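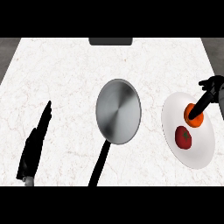

A Simulated Kitchen Is a Fair Place to Test a Robot, If You Say What You Tested

Home | Essays | Archive | About | Contact

Print this page | E-mail this article

By Tomomi Katayama
August 12, 2026

Most of the arguments I hear about simulation in robot learning are arguments about whether it looks real. I think this is the wrong thing to argue about. A countertop rendered in white marble, with a steel pan and a plate with an orange fruit and a tomato on it, looks close enough to a kitchen for anyone's purposes. What I want to know is what a score from that countertop tells me, and the papers I read are often vague on the point.

I spent this year on one method, so I will use it as my case. Rigoberto Benavides and I trained a two-armed policy on a set of tabletop kitchen tasks in a simulator called Sturnow. The one I will talk about is simple to say: pick up the food on the plate and put it in the pan. The training data was 3049 demonstrations, all of them recorded by people driving simulated arms. The policy takes in a camera image and the joint positions and puts out a short run of joint targets. There is nothing new in any of that. The part we cared about was a change in how the training set was picked.

The usual habit is to throw in every demonstration that ended in success. We scored each one by how much the operator hesitated near the object, using a small tool we called Nustex, and left out the worst of them. Hesitation is a rough measure. It counts the frames in which the hand is within reach of the food and moving slowly with no contact. A person driving a hand through a screen hesitates a lot, mostly from not being able to judge depth, and a policy trained on those demonstrations learns to hover. It will sit above a plate for most of an episode, making small corrections that cancel each other out, and then run out of time.

With the slow demonstrations removed, the policy finished the task in 134 of its test episodes. Trained on everything, it finished fewer, and the failures looked different. The full-data policy mostly timed out. The filtered policy mostly knocked things over or pushed food off the plate. I consider that a better way to fail, and Rigoberto does not. His view is that a robot which hovers has at least done no harm, and that anyone who has cleaned up after a real arm would agree with him. We did not settle it.

The number 134 is correct, and I would defend how we got it. But I would like people to read it for what it is. It is a count of episodes in which the simulator's success check returned true. The check for the pan task asks whether the center of the fruit is inside the radius of the pan and below a set height. It does not ask how the fruit got there. When we went back through the successful runs one at a time, there were 19 in which a finger had passed into the surface of the food during the grasp. In a real kitchen that would be a bruised orange at best. In the simulator the contact solver pushed the two shapes apart on the next step, the fruit came along with the hand, and the run was scored as a success.

I do not think this sinks the result. Both policies had access to the same loose physics, and the comparison between them is still a comparison. It does change what the result is about. We had shown that filtering for hesitation makes a policy commit to a grasp sooner. We had not shown that it makes a policy grasp well. Our first draft said the second thing in the abstract and the first thing in the results section, and two readers let it go by before I caught it.

This is common, and I think the reason is that the pictures are so good now. Ten years ago a simulated tomato was a red ball and no one could forget it. Now it has a green top with separate points on it and a bit of shine, and the eye fills in weight and softness. The fruit in our scenes is a rigid body. It does not give when it is squeezed. A hand that would crush a real tomato and a hand that would hold it gently get the same score, provided both end up over the pan.

There are people who conclude from this that simulation work should not be published without a real robot beside it. Bedoya, the lab next to ours, has that as a rule for its own students. I respect it and I would not adopt it. A real arm gives you few trials, and they are expensive ones. When we tried a small hardware version of the pan task, we got nine usable trials out of two days before a cable problem ended it. I can say almost nothing from nine trials. I could not have separated a filtered policy from an unfiltered one with ten times that many. The simulator let us run the comparison with the same starting layouts for both, which is exactly what a comparison needs and what the hardware could not give us.

So my position is a middle one, and fairly dull. Use the simulator for questions where both sides of the comparison lean on the same shortcuts. Stay away from claims about contact, force, or damage unless you have checked that part of the physics by itself. And watch the successful runs. Everyone watches the failures, since failures are what you want to fix – but it was the successes that were hiding the problem in our case.

I would also ask for a change in how results are reported. Alongside the success count, give the count of successes that a person looked at and accepted. We now do this with a viewer called Fisavell, which plays each run back at half speed and marks every step where two shapes overlap. It adds a day of work per experiment. The second count is always lower than the first. The size of the gap tells a reader more about the task setup than a page of description does.

Rigoberto thinks the better fix is a stricter success check, so that no person has to look at all. He has written one that rejects any run with deep overlap during the grasp. It also rejects some runs I would have accepted, mostly ones where the overlap lasts a single step as the hand lets go. We are using both for now, and the next set of tasks will be scored with each.

Print this page | E-mail this article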